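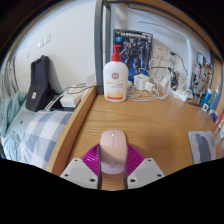
Arnia 是一家做防务采购公开信息整理的公司，办公地点在 Salehi 港区。我们收集各国政府和军方对外公布的采购公告、合同通知、招标文件、出口许可清单和议会预算附件，把它们翻译、归类、核对，再交给需要的人使用。公司不生产装备，不代理装备，也不替任何厂商投标。日常工作基本都在电脑前完成，用到的东西和普通办公室没有区别：浅色木纹的桌面，一只淡粉色的鼠标，墙上的插座下面一堆白色充电线，桌子靠里的地方还立着一盒机甲模型。来访的客户有时以为会看到沙盘和大屏幕，我们这里没有这些。

公司是怎么来的

Arnia 最初是一份内部简报。当时几位创办人在一家海运保险机构任职，工作之一是弄清楚某些货物到底属于民用品还是受管制物项。船要靠港，保单要签发，而相关的采购公告散落在不同国家的网站上，格式不一，语言不一，有的挂出来几天就撤下，有的只有扫描件。为了不重复查找，他们把看过的公告抄录在一张表里，注明来源、日期和关键条款。这张表后来在同行之间传阅，要的人越来越多，于是单独成立了公司。

早期的业务很窄，只看海上巡逻飞机、舰载雷达和相关备件的采购。选这几类的原因很实际：保险机构的客户里有不少船东和港口经营方，他们关心某片海域会不会增加巡逻，会不会划设训练区，哪些港口要扩建维修设施。后来陆续加进了岸基通信、无人水面艇、飞行训练服务和维修保障合同。到现在，保障类合同已经是我们处理得最多的一类。整机采购容易上新闻，备件、培训、软件升级和技术资料这些后续合同很少有人报道，但金额和周期往往更能说明一个项目的实际状态。

我们做什么

公司的业务分成两块，一块是数据库 Zudico，一块是定期刊物《Clurnance》。

Zudico 收录采购公告及其后续文件。每条记录包括公告原文、中文译文、发布机构、采购方、供应方、物项类别、合同方式、交付安排和变更历史。一份合同从意向公告到最后交付，中间可能经过修改、追加、延期或者取消，我们把这些环节连在同一条记录下面，用户可以从头看到尾。公告之间互相矛盾的时候，两个版本都保留，并写明矛盾在哪里，由用户自己判断。Zudico 目前持续跟踪的公告来源有200个，包括国防部门网站、采购平台、官方公报、议会文件库和审计机构的公开报告。来源名单每季度检查，停更的标为停更，不删除，原有记录照常可以查询。

《Clurnance》每月出2期，内容以解读为主。典型的一期会选取近期公告里值得细看的合同，讲清楚条款写了什么，没有写什么，和以前同类合同相比有哪些变化。刊物不预测战事，不评论政党，也不做装备性能排名。有读者来信希望增加装备对比栏目，我们考虑过，没有采纳，原因是公开文件里的性能数据大多不足以支持这样的比较，硬要比，结果对读者没有用处。

除了这两项，我们还接受委托检索。客户提出一个具体问题，例如某型发动机的维修合同在哪些国家公开招过标，或者某个港口的码头改造是否与舰艇驻泊有关，我们在公开资料范围内查找，交付一份附有全部出处的书面答复。查不到就写查不到，同时列出查过哪些地方。委托检索按工作量收费，不按结果收费。

资料从哪里来

所有资料都来自公开渠道。我们不接收泄露文件，不购买来历不明的文件，也不向公务人员或企业雇员打听未公开的信息。如果有人主动发来标有密级的材料，我们不打开、不转存，按所在地的规定处理。这条写在每一份劳动合同和供稿协议里。

公开渠道的资料也有可靠和不可靠之分。政府合同通知通常给出的是上限金额，实际签约额可能低很多，有些项目拿到批准以后根本没有签约。新闻报道常常把批准写成成交，把上限写成售价，几家媒体互相转载以后，错误就固定下来了。Zudico 在录入时把“请求”“批准”“签约”“交付”作为不同状态分开标注，没有文件支持的状态不填。因此同一个项目，我们的记录看上去经常比新闻慢一步。客户问得最多的问题之一就是为什么报道里已经卖出去的飞机，在我们这里还停留在批准阶段，答复基本都是同一句话：我们还没有看到合同。

金额方面，记录保留原币种和原文写法，换算值单独成列，并注明换算所用的汇率日期。跨年度合同不做通胀调整。需要调整后数据的客户可以导出原始数值自行计算，也可以委托我们处理，处理方法会随结果一起交付。

翻译和校对

采购文件的翻译有自己的难处。同一个英文词，在采购法规里、在技术规格里、在财务附件里可能是三种意思。我们编有一份内部术语表，按文件类型分列译法，随用随改，每次修改都留有记录。术语表对 Zudico 的订阅用户开放，供稿人和同行也可以来信索取节选。

每份译文经过2道校对。先由熟悉该语种的编辑对照原文逐句检查，再由负责该物项类别的编辑只看中文，检查术语、数字和前后文是否一致。两人意见不同的时候，回到原文，必要时在译文后面加注。机器翻译只用于初步筛选，判断一份文件值不值得收录，不用于正式译文。

机构名称、型号和法律名称第一次出现时保留原文。型号后面的字母和数字不简化，破折号和斜杠照录。看起来琐碎，但备件合同里一个后缀的差别可能就是两种不同的设备，我们早期在这上面出过错，把一批训练模拟器的备件归到了实机名下，更正之后给当时下载过该记录的用户逐一发了通知。

出错了怎么办

发现错误请写信到更正信箱，写明记录编号和您认为有误的地方，有原文链接更好，没有也可以。编辑部收到后在2个工作日内答复是否受理。受理的更正会显示在记录的变更历史里，写明改了什么、依据是什么。《Clurnance》的更正登在下一期的首页下方，电子版同步修改并加注，不悄悄替换。

来信要求撤下记录的情况也有。如果记录依据的是仍然公开的官方文件，我们不撤。官方文件已经撤回的，记录保留，注明撤回情况，原文附件停止下载。涉及个人信息的部分，例如公告里联络官员的电话和邮箱，录入时就已经去掉，如果有遗漏，来信即删。

谁在使用

订阅用户当中，海运和航空保险机构仍然占较大比重，其次是高校图书馆、研究所、律师事务所、新闻机构和从事零部件出口的中小企业。中小企业主要关心两件事，一是自己的产品有没有可能落入管制范围，二是总承包商的分包机会会在哪里公布。前一个问题我们可以提供类似物项的历史公告作为参考，但不能代替主管部门的认定，也不出具合规意见。需要法律意见的客户请找有资质的律师。

高校用户多数是做区域研究和国防经济方向的师生。学生以学校邮箱登记后可以免费查询 Zudico 的基本字段，导出功能需要导师或图书馆开通。论文引用时请同时注明原始公告和记录编号，只写数据库名称的引用，后来的读者很难查回去。

新闻机构的编辑常在发稿前来电核对。核对公告状态和金额口径，我们免费答复，工作日上午打编辑部电话最快。请不要把这类答复写成 Arnia 的评论或预测，我们只说明文件里有什么。

经费和独立性

公司的收入来自订阅费、委托检索费和培训费。我们不接受装备制造商、贸易代理和政府部门的赞助，刊物不登装备广告。制造商可以按公开价格订阅，享有和其他用户一样的权限，没有提前阅稿的安排，也不能指定选题。编辑人员及同住家属不得持有所负责类别内上市公司的股票，入职时申报，每年重新申报。

客户名单不公开，检索委托的内容也不公开。委托检索过程中找到的公开文件，如果符合收录标准，会在答复交付之后进入 Zudico，记录里不体现委托方。不愿意接受这个做法的客户，请在委托前说明，我们会商量能不能接。

培训

培训每年春秋开班，内容是怎么读采购文件：公告编号的构成，单一来源采购的理由怎么写，框架协议和订单的关系，抵消贸易条款通常藏在哪个附件。教材用真实的公开文件，学员自带电脑，课上动手查。下一次开班在10月，地点在 Salehi 办公室，座位有限，订阅用户优先。外地机构可以联系上门授课，差旅费由邀请方承担。课程不发资格证书，需要听课证明的可以开。

加入我们

编辑部长期招收兼职译者，葡萄牙语、印尼语、韩语和土耳其语的人手尤其不足。不要求有军事背景，要求母语写作清楚，愿意查资料，遇到不懂的地方肯标出来。试译材料是一份普通的备件招标公告，附一页术语说明，试译按正式稿酬付费，录用与否都付。全职编辑职位有空缺时公布在招聘页，平时寄来的简历我们会保存到当年年底，然后删除。

实习生主要参与来源检查和文件录入，不承担校对。实习期间署名与正式编辑相同，按工作内容写在刊物末页的制作名单里。

访问和联系

办公室在 Salehi 港区旧海关楼后面的院子里，从码头大门进来沿围墙走到底，门口有 Arnia 的牌子。楼内没有访客停车位，港区东门外有公共停车场。来访请提前约定，星期二是《Clurnance》的编辑会，全天不接待，电话由值班编辑接听。

订阅、发票和账号问题请写信给客户服务信箱，委托检索请填写委托页上的表格，稿件和读者来信请寄编辑部。来信用中文或英文都可以。纸质信件也收，寄到办公室地址，信封上写明收件部门。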